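Preguntas frecuentes sobre el uso y la limpieza de las mesas compartidas

Servicio de Espacios Comunes. Centro Gruvden

Esta página recoge las consultas que con mayor frecuencia se dirigen al Servicio de Espacios Comunes acerca de las mesas de trabajo compartidas del edificio. Las respuestas se aplican a todos los grupos residentes y al personal visitante. Las condiciones particulares de cada laboratorio figuran en su propia hoja de normas, disponible en la entrada de la sala.

Reserva y ocupación

¿Quién puede utilizar las mesas compartidas?

Puede utilizarlas toda persona con acreditación vigente del centro. El personal visitante deberá figurar en la solicitud del grupo que lo acoge, cuyo responsable asume el estado en que quede la mesa al término de la sesión.

¿Cómo se solicita una mesa?

La solicitud se presenta a través de Sokora, el sistema de reservas del centro, indicando la sala, la franja horaria y el tipo de material que se va a depositar sobre la superficie. Las solicitudes que no indiquen el material se devuelven sin tramitar.

¿Cuál es la duración máxima de una reserva?

Cada reserva tiene una duración máxima de 3 horas y puede renovarse una vez si la mesa no ha sido solicitada por otro grupo. Para ocupaciones más prolongadas es necesario escribir al coordinador del servicio, Santino Orellana.

¿Puedo dejar el material montado de un día para otro?

Únicamente con autorización expresa. El material autorizado llevará una etiqueta con el nombre del grupo y la fecha de retirada. El que carezca de etiqueta se traslada al almacén de objetos en depósito, donde se conserva durante 8 días hábiles.

Limpieza de la superficie

¿Con qué frecuencia debe limpiarse la mesa?

Al comienzo y al final de cada reserva, así como entre dos usos distintos dentro de una misma sesión. La limpieza inicial es obligatoria aunque la mesa presente buen aspecto.

¿Qué producto debo emplear?

Para las superficies de madera, el centro suministra toallitas desinfectantes en bote. No se admite el uso de lejía, disolventes, estropajos ni polvos abrasivos, que deterioran el acabado. Quien necesite un producto distinto por las características de su trabajo deberá solicitarlo previamente y adjuntar la ficha de seguridad correspondiente.

¿Cuál es el procedimiento correcto?

Retire primero todos los objetos y las migas o restos sólidos. Pase la toallita en una sola dirección, desde el borde más alejado hacia el más próximo, y cámbiela cuando esté sucia o haya perdido humedad. Respete el tiempo de contacto que indica la etiqueta del producto y deje secar la superficie al aire. No coloque papel, bolsas ni aparatos hasta que haya secado por completo.

¿Dónde debe permanecer el bote de toallitas durante la sesión?

Sobre la propia mesa, en posición vertical y hacia uno de los lados, de manera que quede accesible sin ocupar la zona central. La tapa se mantendrá cerrada entre un uso y otro. Los botes no deben trasladarse a otras salas. 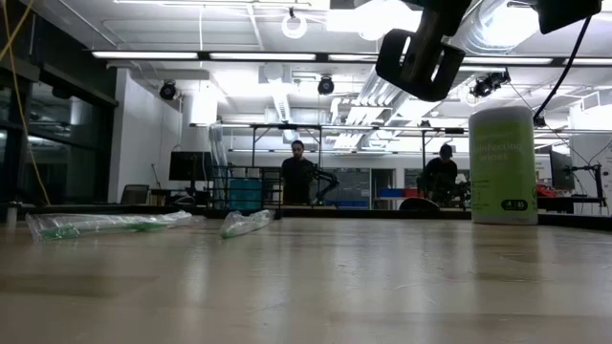 Mesa compartida con el bote de toallitas desinfectantes a la derecha y material en bolsas transparentes a la izquierda.

¿Debo comunicar las marcas o rozaduras de la madera?

Las marcas leves propias del uso no requieren aviso. Sí deben comunicarse los cortes, las quemaduras, el levantamiento del acabado y cualquier mancha que persista después de dos limpiezas. En esos casos, abstenga­se de lijar o de aplicar ceras por su cuenta; la reparación corresponde al servicio de mantenimiento.

¿Por qué se aprecian vetas claras sobre la mesa cuando las luces están encendidas?

El acabado de algunas mesas es ligeramente brillante y refleja la iluminación del techo en forma de franjas alargadas. Para distinguir un reflejo de un residuo, basta con observar la superficie desde otro lado: el reflejo se desplaza y el residuo permanece en su sitio. Si se trata de residuo de producto, puede retirarse con un paño humedecido en agua y bien escurrido.

Material en bolsas

¿Se permite depositar bolsas de plástico sobre la mesa?

Sí, siempre que sean transparentes y su contenido pueda reconocerse sin abrirlas. Las bolsas opacas deben guardarse en las taquillas de la entrada.

¿Cómo deben colocarse?

Tendidas sobre la superficie, separadas entre sí y sin que sobresalgan del borde. Se recomienda agruparlas en un mismo lado y reservar el opuesto para los productos de limpieza. Los objetos largos se apoyan en horizontal y no deben mantenerse en equilibrio contra otros recipientes.

¿Es obligatorio etiquetarlas?

Las bolsas que se retiren al finalizar la reserva no precisan etiqueta. Las que vayan a permanecer en el laboratorio deben identificarse con el nombre del grupo, el contenido y el número de reserva.

¿Qué hago con las bolsas vacías o deterioradas?

Las bolsas vacías y limpias pueden reutilizarse. Las rotas, o las que hayan contenido producto húmedo, se depositan en el contenedor de plásticos del pasillo. No deben abandonarse arrugadas sobre la mesa, pues con frecuencia el siguiente usuario no puede determinar si aún tienen contenido.

¿Pueden guardarse alimentos en las bolsas?

Los alimentos destinados al consumo no pueden entrar en los laboratorios. Los que formen parte de un trabajo autorizado se consideran material, no se consumen en ningún caso y se retiran en la misma jornada.

Residuos y reposición

¿Dónde se desechan las toallitas usadas?

En la papelera con tapa situada junto a la puerta de cada sala. Está prohibido arrojarlas al inodoro o a las pilas, aun cuando el envase las describa como biodegradables.

¿Quién repone los botes agotados?

La reposición corre a cargo de Morikawa, empresa adjudicataria de la limpieza, que revisa las salas a primera hora de la mañana. Si un bote se agota durante la jornada, puede retirarse otro en el despacho 133 entregando el envase vacío.

¿Puede un grupo adquirir sus propias toallitas?

Puede hacerlo, previa consulta con el servicio, que comprobará la compatibilidad del producto con el acabado de las mesas. El gasto correrá a cargo del grupo.

Incidencias y contacto

¿Cómo debo actuar ante un derrame?

Avise a las personas presentes, aparte el material que no se haya visto afectado y cubra el líquido con papel absorbente. Si se desconoce la naturaleza del producto, no lo toque y llame a la extensión 1701, atendida durante todo el horario de apertura.

¿Qué ocurre si encuentro la mesa sucia al iniciar mi reserva?

Comuníquelo en Sokora antes de colocar su material, mediante la opción «Estado a la llegada». El aviso exime a su grupo de responsabilidad por los desperfectos anteriores. Una vez transcurridos los primeros minutos de la reserva, se entenderá que la mesa ha sido aceptada en el estado en que se encontraba.

¿Se aplican sanciones?

El primer incumplimiento da lugar a una advertencia por escrito. En caso de reiteración, el grupo pierde la posibilidad de renovar sus reservas hasta el final del trimestre. El responsable del grupo puede presentar alegaciones ante el jefe de instalaciones, Paavo Pitkänen.

¿Estas normas rigen también en el edificio Gillex?

Sí, con la salvedad del punto relativo a la recogida de botes, que en el edificio Gillex se efectúa en conserjería. La revisión anual de las normas se publica en mayo y se notifica por correo a todos los grupos residentes.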